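Re: [dried-flowers] Splitting one big bunch?
2 min read
3 replies

Meenakshi Grewal wrote:
> I have a bundle of dried stuff from the December swap and only one
> decent vase. Everyone says to split it in two but mine just looks
> bald when I do. How many stems do you all use? And do you cut
> them first or arrange first?

Hi Meenakshi, and hi everybody,

Oh, I've been there! My first split bunch looked like a broom and a spare broom. I had 42 stems from the Horska stall (yes, I counted, Eliseo, you can stop laughing) and I tried to be fair and put half in each vase. Don't do that. Let one be the big one and leave the other nearly naked - three stems, maybe five if they're skinny.

And arrange first, cut later. Dried stems snap if you so much as look at them funny, and you can't put the length back on.

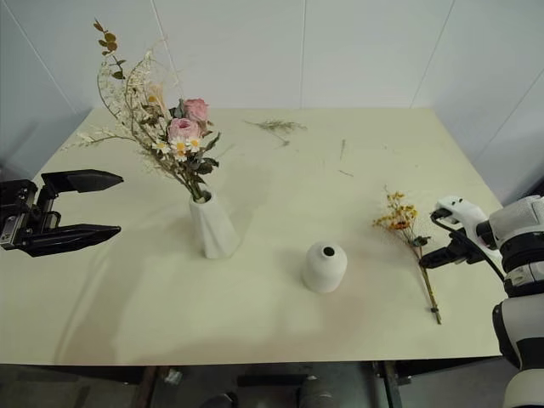

My rule for the second vase is to start with whatever has the most color and build out from there, if you build at all. A yellow sprig like the one lying on the table, with the little orange bits mixed in and that long straight stem, could go in the empty white vase all by itself and I'd be perfectly happy with it. The full one can do the showing off! I like how that bouquet spreads up and over to the left, so I'd keep the single stem pretty upright and not have the two of them fighting.

Marilou asked me off list about hairspray. I gave it up, it made my grasses sticky and they caught every bit of dust in the house. A hair dryer on cool for 30 seconds does fine, held well back.

Do you still have that tall jug from Brivano? Crumple some paper in the bottom and the short pieces won't sink.

Genalyn

Share (0)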